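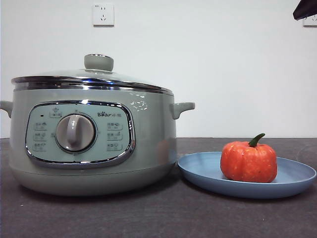 Figure 3. Starting layout for the lid-and-transfer task: electric multi-cooker with the glass lid on, and a small pumpkin on a blue plate at its right.

4. Task Design and Course Procedure

4.1 Choice of task

The kitchen task was written for the second half of the student project, after all teams had finished the block-stacking unit. It has four stages. The arm must grasp the lid by its knob, set the lid down on the open counter, move the pumpkin from the plate into the pot, and put the lid back. Figure 3 shows the layout from which each trial starts. The cooker remains unplugged, and the dial is not part of the task.

Two properties of the objects made the task useful for teaching. The first is the lid. Glass and polished metal are difficult for the depth sensor used in the course, and the steel rim returns bright streaks that several teams first took for edges of the pot. The second is the pumpkin, which is squat and ribbed and has a curved stem. A grasp planned from above tends to meet the stem, while a grasp from the side must clear the raised rim of the plate. Teams were free to choose either approach but had to defend the choice in writing before their first trial.

The plate was placed close to the base of the cooker by design. In an earlier version of the task, run in August with a wider gap, the students could solve the transfer with one fixed path, and the exercise taught them little about planning around an obstacle. With the closer placement, the right handle of the cooker becomes something the arm has to avoid.

4.2 Participants and grouping

The project enrolled 38 students in 11 teams. Most had one term of programming and no earlier work with a physical arm. Each team named one member as operator and one as recorder, and these roles changed after every session so that no student spent the full term at the keyboard. Teams were assigned by Zulmira Paiva, who taught the course, on the basis of a short skills form. Aurora Carvalho supervised the laboratory sessions and scored the trials.

All teams worked with the same software package, Tuvomis, which was written at the Flillholm laboratory for teaching use. It gives students access to the camera stream, a motion planner, and a simple state machine editor. Students were not permitted to change the planner itself. They could set grasp poses, approach directions, speed limits, and the conditions for moving from one stage to the next.

4.3 Session procedure

Each team completed 16 scored trials over the term. Before a trial, the recorder restored the starting layout using a printed reference sheet and confirmed that the lid was seated and the cooker's control panel faced forward. The pumpkin could be turned to any angle on the plate, and the angle was entered in the trial log. This was the only part of the layout allowed to vary.

A trial ended when the lid was back in place, when the operator pressed the stop button, or when any object left the counter. Teams received credit for each stage completed, so that a run that failed at the last step was not scored the same as one that never lifted the lid. Time was recorded but did not affect the score. We made this decision after the block-stacking unit, in which several teams raised their speed limits near the end of term and lost accuracy — a result that pleased neither the students nor the staff.

The camera stream was saved for every trial at reduced size, with a cap of 2000 images per run. Teams reviewed their own recordings in the following session and were asked to mark the first moment at which the arm's behavior departed from their plan. These marks, together with the written defense of the grasp choice, form the main material for the analysis in Section 5.

4.4 Limits of the design

The task uses one cooker and one pumpkin, and we make no claim that a solution found here would carry over to other kitchen objects. Lighting in the laboratory was not controlled between morning and evening sessions. Two teams asked for a matte cover on the lid rim to reduce reflections, and the request was declined in order to keep the conditions equal for all teams.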